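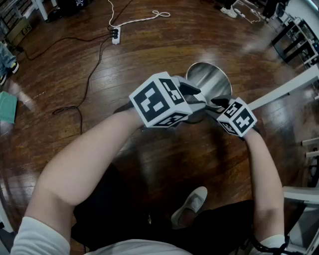
Comportement hygrométrique d'un parquet massif en pose clouée
Rapport de projet, Mamta Tiwari et Seo-ah Shin
Remis le 22/8/22

1. Objet
Le projet porte sur le retrait transversal des lames de plancher exposées à un chauffage intermittent. Les essais ont été menés en juillet dans l'atelier Plimance, sur des lames fournies par la scierie Cukorham.

2. Méthode
Deux lots ont été conditionnés à 10 % d'humidité, puis placés en enceinte ventilée pendant 390 heures. Les éprouvettes, longues de 900 mm, ont été débitées dans le sens du fil. La largeur était relevée au pied à coulisse, toujours au même repère, et la masse à la balance de l'atelier.

3. Résultats
Le retrait est plus marqué sur les lames débitées sur dosse. Le lot sur quartier reste stable après la première phase de séchage. La finition à l'huile Nitura ralentit les échanges sans modifier la valeur d'équilibre.

4. Limites
L'effet du clouage sur le tuilage n'a pas été isolé. Les relevés bruts figurent en annexe B.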